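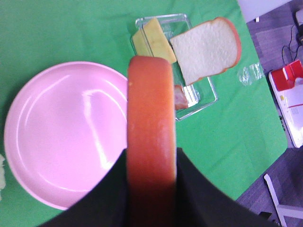
ままごとセットの入れ替えの件、ストックリです。前回の貸出から戻った分を確認しましたが、欠品はありませんでした。ソーセージは表面がつるつるした橙赤色のもので、ピンクの丸皿と組にして使っています。チーズは黄色の薄いのと濃いのがあり、透明のトレーに入れておくと子どもが自分で取り出せます。食パンもトレーのそばに置けば、サンドイッチ遊びにそのまま使えます。緑のテーブルクロスは次回も持っていきます。

2019年2月4日、Jaunzemsさんのメールより:
> Drambergの集まりで使う食べ物のおもちゃですが、
> 今のセットのままでよいでしょうか。
> 参加は13人、テーブルは2つの予定です。
> 皿が足りなければFistleyで買い足します。
> あと、トレーはふた付きのほうが片付けやすいと思います。

セットは今のままでお願いします。皿は12枚あるので、1枚だけ買い足してください。色は揃わなくてもかまいません。トレーのふたは、前に使ったとき小さい子が開けられなかったので、なしのほうがいいです。片付けのときは布袋にまとめて入れれば足ります。

おもちゃを洗うのは私がやります。会場には9時に着くようにしますので、棚の鍵だけ開けておいてください。8月に借りたNikotura製の鍋は、まだ返していません。必要な方は連絡をください。

Damian Stöckli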